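Chapter 4
Praise, Posters and Promises: What Do We Know?

Walk into almost any elementary school and you will find a poster telling children that they can do anything. It may well be true that such posters help. It may also be true that children stop seeing them by the second week of school. This chapter asks how we would tell the difference, and why so few schools have tried.

Start with a claim that many counselors have heard at a training day: children who repeat a kind sentence about themselves each morning become calmer and do better in class. The claim is pleasant, cheap to act on and hard to argue with in a staff meeting. None of that makes it correct.

The Ristero study, which we will come back to several times, began with 445 children in nine schools. Each child said a short sentence aloud every morning until June. By the end, complete answers were in hand for only 159 of them. The report said that most of these children felt better about themselves. Perhaps they did. 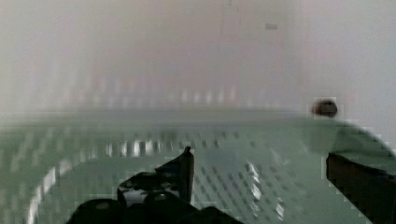
But what happened to the rest? Some had moved away, and some had simply stopped filling in the forms. A child who finds the morning sentence silly is also a child who may not bother with the form, so the answers that remain could lean toward the ones who liked it. There was no comparison group either. Children change a good deal over a school year – with or without a sentence to say.

Hường Đồng, who ran the program at the Khúc school, wrote in her notes that her quietest students "said the words and looked at the floor." That line did not make it into the report. It is one person's impression and proves little, but it should have made somebody curious.

As you read the first section, keep these questions beside you:

Who was asked, and who was left out?
What would have happened anyway?
Who gains if the answer is yes?

4.1 What counts as feeling better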